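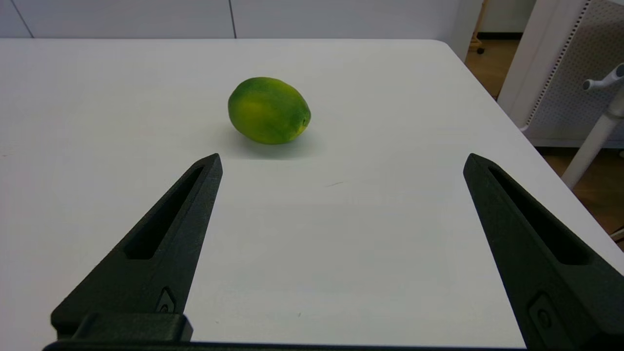
Software Engineer, Manipulation Planning and Control

Hostum, full time, Urville office

Hello, and thank you for stopping by! We are a small software company in Urville and we write the code that sits between "please pick that up" and a robot arm getting on with it. We are looking for an engineer to join the manipulation team, ideally starting in April, though we would sooner wait for the right person than hurry you out of a job you need to finish properly.

What you would be working on

Most of your week would go on Magyar, our grasp and motion planner. It takes the views from the head camera and the wrist camera, proposes a set of grasps, throws out the ones the arm can't reach without bumping into something, and hands the best one over to the controller. It is mostly C++ with a good deal of Python wrapped round it, and parts of it are old enough that you will find comments in there arguing with each other. We would love somebody who enjoys tidying that sort of thing as much as writing new code.

The other half of the job is Temex, our logging and replay tool. Every attempt at a grasp is recorded, and Temex lets you step back through what the planner believed at each moment and run the same inputs against a new build. The replay suite holds 727 attempts at present and runs every night, so there is usually something to talk about over the first cup of tea. 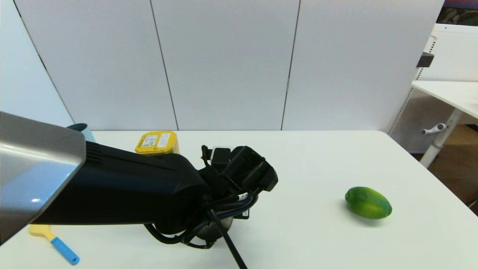
The arm over the test table, with a lime on the right.

The objects we work with are ordinary kitchen and shopping things, fruit and boxes and cups and toy utensils, and they are more trouble than you might think. A spoon lies very flat, and the wrist camera can lose part of it behind a fingertip just when you would most like to see it. A good share of the next year's work is in this area: keeping a steady estimate of where an object is while the gripper itself is getting in the way, and choosing an approach angle with that in mind.

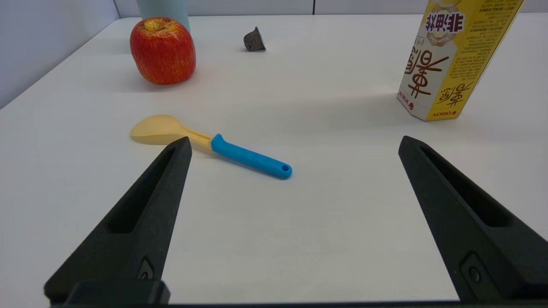 We would also like the planner to get better at crowded tables, where picking up one item means keeping well clear of its neighbours. The present collision checks are cautious to the point of being a bit silly, and you would have a free hand to rethink them.

What we hope you will bring

At least 2 years of writing software for real robots, at work or at university
Comfortable modern C++, and Python you would be happy for others to read
A decent grounding in kinematics and in either motion planning or camera-based perception
Patience with calibration, which comes round more often than any of us would like

Experience with force control would be lovely but we can teach it. If you match most of this list and are dithering about the rest, please do apply.

How we work

There are 20 of us. You would be in the office three days a week, always including Wednesday, when the whole team sits down together to go through the awkward replays. The other days are yours to arrange. Hours are flexible, and part-time arrangements can be discussed at any stage.

How to apply

Send us your CV and a note of up to 200 words telling us about a bug you chased on a robot, and where it was hiding when you found it. Please use the form on the Hostum careers page. We reply to everyone. After that comes a friendly phone call, then a half day with us in Urville, for which we pay your travel.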